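选题交上去的时候，老师在旁边批了一句“范围再小一点”。我原来报的题目是《合租住宅的收纳问题研究》，现在缩到一张床上，题目也改了：

# 床尾那一摞：合租卧室里床上堆放物的观察与整理实验

**生活与居住设计课 · 期末项目报告**

## 一、为什么盯上了床

先交代一下背景。我住的地方叫 Pattinasarany，名字很长，快递员从来念不对，其实就是学校后门那条坡上的一栋老楼，一层一层隔成小间租给学生。房间小，椅子只有一把，衣柜门打开会顶到桌角，所以大家回家第一个动作就是把身上的东西往床上一扔。外套扔床上，包扔床上，洗好收进来的衣服也扔床上，到了晚上要睡觉，再整堆搬到椅子上，第二天早上又搬回来（我妈看了会疯的）。

我一开始以为这就是懒，做到后面想法变了不少。床上那些东西有它们自己的道理，有的是因为柜子太深，有的是因为“还没脏但也不算干净”，还有的是因为换季换了一半。尤其是毯子！毯子这种东西特别难办，叠起来一大块，天一冷一暖就得进进出出，塞进柜子最上层吧，半夜冷了还得爬凳子。

所以我想弄清楚的就是两件事：床上到底都堆了些什么、堆在哪个位置；还有，稍微改一下叠法和放法，能不能让晚上睡前的那趟搬运变得省事一点。

## 二、我是怎么记的

记录用的是 Cluro，一个很简单的打卡表格工具，同学推荐给我的，好处是手机上点两下就能交一条。我请同楼愿意参加的同学在睡前填一次，填的内容很少：床上有什么、在床头还是床尾还是床边、今晚打算怎么处理它。

记录期一共25天，收到538条，把重复提交的、只填了一半的、还有一条写着“床上有我”的都去掉，剩下493条可以用。后面说到的比例都是拿这493条算的。

填表的设计我改过一次。第一版我让大家选“整洁程度”，从一分打到五分，结果根本没法用，同一张床有人打五分有人打两分，标准全凭心情。第二版把打分删了，只问东西和位置，数据一下子就顺了。这一点我在中期汇报里讲过，老师当时问我第一版的数据怎么办，答案是只保留了里面能对应到“东西”和“位置”的部分，打分全部作废。

经费方面，课程给的上限是2000元，我没花完。大头是几只 Namholm 的布面收纳箱，然后是 Flerkora 的压缩袋，剩下的买了挂钩和标签纸。票据贴在附录后面。

## 三、床上都有什么

### 3.1 衣服

衣服毫无悬念是第一名。不过我想说的是里面的一个小类，就是“穿过一次还能再穿”的衣服。牛仔外套、卫衣、开衫，全在这里面。它们不能回衣柜（大家对这一点出奇地一致，觉得会把干净衣服弄脏），又不到该洗的时候，于是就躺在床上，或者搭在床栏上。

有床栏的床和没有床栏的床，差别特别明显。有竖条栏杆的木床，衣服会自动往栏杆那一侧靠，因为人从那边进门，随手一搭就走了。搭得住还好，搭不住就滑下来，在床边蜷成一团，袖子压在里面，第二天拿起来全是褶子。牛仔布稍好些，硬，褶子看着像本来就有。

### 3.2 包和零碎

包一般放在床边，靠外那一侧，带子垂下去。我问过几个人为什么不放地上，回答都差不多，怕地上有灰。那为什么不挂起来？因为门后的挂钩被浴巾占了。你看，绕一圈又回到家具不够用上面去了。

零碎主要是充电线、耳机、遥控器和没拆的快递袋。这些我没有做整理实验，因为太杂，只在表里归成一类。

### 3.3 被褥和毯子

这是我最感兴趣的部分，也是后来实验的主角。

记录期正好跨着换季，白天热夜里凉，很多人铺的是薄的绗缝被，床上还留着备用的毯子。备用毯子放哪儿？绝大多数放床尾，靠墙，叠成方块摞起来。这个位置我一开始觉得很碍事，后来自己试了一阵，发现挺聪明的：脚一般够不到那么远，摞着也不影响睡，冷了伸手就能拽过来。

问题出在“摞”上。拽的时候想要的那条永远在下面，一抽，整摞就歪了，歪了之后没人会重新叠，于是慢慢塌成一堆，再往后就和床单揉在一起。被子也有类似的问题，早上随手一拉，上面看着是铺过的，其实底下的床单已经露出来一角，皱皱巴巴。

## 四、整理实验

### 4.1 叠法

我试了几种叠毯子的办法，写一下步骤，方便以后有人接着做：

- **对折再对折。** 最常见的叠法，快，边角容易散，厚毯子叠完会鼓起来。
- **三折成长条，再对折。** 宽度刚好比枕头窄一点，摞起来稳，花纹也能露在外面，找的时候一眼就认出是哪条。
- **卷起来。** 看着最利落，可是圆的，放床上会滚，靠墙也滚，我试了两晚就放弃了。

最后定下来的是第二种。还有一个小讲究，折边要朝外，开口朝墙。这样从外侧看是一条圆滑的边，抽的时候手指能直接卡进去，不会只抓到最上面那一层。

### 4.2 摞法

摞的顺序我也改了。原来大家都是厚的在下薄的在上，视觉上稳当，用起来不方便，因为夜里冷了想加的往往是厚的。我建议按“今晚可能会用”的程度来排，最可能用的放最上面，别的不管。

这里有一个反对意见我觉得应该写进来。有位同学说，她宁可全放下面，因为花色好看的毯子摆在最上面，房间会显得像有人好好住着。我本来想把这条归到“其他”，后来想想这也是一种使用需求，毕竟大多数时间里这摞毯子是给人看的。所以我在建议里加了一句：如果几条厚薄差不多，那就把最喜欢的那条放上面。

### 4.3 铺法

铺被子的部分做得比较粗。我请大家早上从床尾往床头拉，先把靠墙的两个角对齐，再管前面。很多人习惯站在床边从中间一扯，条纹的被子尤其容易看出歪来，横纹一歪，整张床都像斜的。绗缝被还有个麻烦，缝线把面料拉住了，用手抹是抹不平的，得拎起一边抖一下。

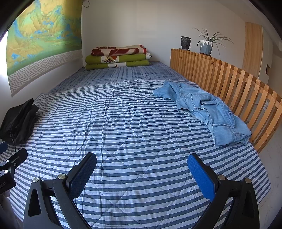
抖完之后再去放毯子，顺序不要反。我第一周就是反着来的，先把毯子摞好，再铺被子，一抖，毯子全趴了，又得重来，早八的课差点没赶上。

还有就是铺之前先把衣服拿走！听起来是废话，可是记录里真的有不少人是带着衣服一起铺的，被子拉上来，外套就裹进去了，晚上翻半天找不到。我把这一步写在了贴给大家的小卡片的第一行，字号最大。

### 4.4 给“穿过一次”的衣服找个地方

Namholm 的收纳箱本来是买来装毯子的，结果毯子没人愿意装进去（要弯腰，要开盖，半夜谁干这个），倒是被好几个人改成了放“穿过一次”衣服的地方，盖子拿掉，箱子塞在床头和墙之间。这个用法不在我的计划里，但是反馈最好，我就顺势把它写成了正式方案。

挂钩效果一般。贴在墙上的掉了一半，老楼的墙皮太酥，挂件厚外套就连皮一起下来。如果再做一次，我会直接选能夹在床栏上的那种，竖条栏杆正好可以用，也不用跟房东解释墙上的洞。

Flerkora 的压缩袋适合真正过季的厚被子，抽完气可以平着推到床底。换季那阵子不建议用，因为你刚压好，第二天降温，又得拆开，被子还要晾半天才能重新蓬起来。

## 五、哪里做得不好

第一，参加的人都住同一栋楼，房间格局差不多，床的大小也差不多，所以结论放到别的地方不一定管用。我有个朋友住的房间里有一整面墙的柜子，她看完我的问卷说，她床上什么都没有。

第二，填表是睡前填的，人困，写得就潦草。“衣服”两个字后面到底是一件还是一堆，很多时候看不出来。我后来在表里加了一个“一件／一堆”的选项，可是前面已经收上来的没法补。

第三，整理实验没有对照。大家是拿到小卡片之后一起改的，到底是叠法起了作用，还是因为知道有人在记录所以收拾得勤快了，我分不清。老师在中期就提醒过这个，我当时觉得没关系，写到这里发现挺有关系的。

第四，我自己也住在这栋楼里，也填了表。严格来说应该把自己的记录剔出去，我没有剔，在数据表里用颜色标出来了，想看的可以自己筛掉。

## 六、后面想接着做的

如果下学期还能选这门课的后半段，我想做一个很小的东西：放在床尾靠墙位置的毯子架，不高，分两三层，每条毯子各占一格，抽哪条都不会带倒别的。草图画了几版，现在卡在深度上，太浅了毯子会掉，太深了又占睡觉的地方。个子高的同学明确表示反对，说脚会踢到。也许可以做成挂在床栏外侧的，可是那样对没有床栏的床就没用了，还得再想。

另外想把“穿过一次”这个类别单独拿出来做一次访谈。我发现每个人对它的定义都不一样，有人觉得穿了半天就算脏，有人能把一件牛仔外套在床上放到六月，再直接穿出门。

## 附录说明

- 附录一：Cluro 导出的记录表，已去掉房间号。
- 附录二：两版问卷，第一版仅供参考，打分题作废。
- 附录三：三种叠法的步骤草图，第三种（卷）画得不太像，凑合看。
- 附录四：贴给大家的小卡片原稿。
- 附录五：收纳箱、压缩袋、挂钩和标签纸的票据。挂钩那张被水泡过，金额还能认出来。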